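Oct 13, 2021

Bukau loom, rewiring the treadles and sorting out the warp tension

Picked up where I left off in March. The Bukau has been sitting with the old warp still on it, and the back beam had crept forward on the left. Took the warp off, brushed the reed, checked the beam against the wall with a level. It was the floor after all, so there's now a sliver of hardwood under the back left foot. Please leave it there.

Replaced the treadle cords with the braided polyester from Betwood. The old cotton ones date from 1962 going by the tag inside the castle, and two had stretched enough to give a muddy shed on the grey side. Tied them with snitch knots so they can be adjusted without cutting. Treadle 2 still sits a bit low.

Wound a sample warp from the Ovus wool, natural and charcoal. Sett is 2 ends per cm, open plain weave, to see how much it fulls. Akihiko Nomura thinks this is too loose for a blanket and he may be right. His own sample at a closer sett came off stiff, though, and I'd like something softer to compare it with.

Tea break.

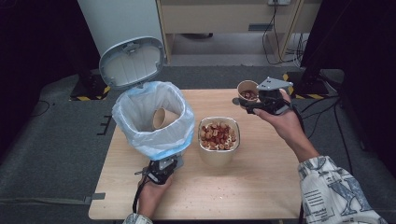 Snack bowl and the bin, crumbs on the table.

Wove 35 cm of plain weave, then a band of 2/2 twill to check the tie-up. Skipped ends on the right selvedge for the first few picks. Traced it to a heddle threaded on shaft 3 that should have been on shaft 4. Fixed it with a string heddle and didn't rethread. Beat is heavier on the left when I'm tired, as usual.

The Alaoui dye notes say to scour before weaving if the yarn still has spinning oil in it. Ours does, you can smell it. I'll wash the sample after weaving and see if the colour moves. If the charcoal bleeds into the natural, the remaining skeins get scoured first.

Yarn left in the cupboard: one 1000 g cone of natural, part of a cone of charcoal. Reorder the charcoal before starting anything wide.

To do:
Raise treadle 2 by one knot
Cut sample, measure, wash warm, measure again
Ask Akihiko for his shrinkage figures
Oil the ratchet on the cloth beam, it's catching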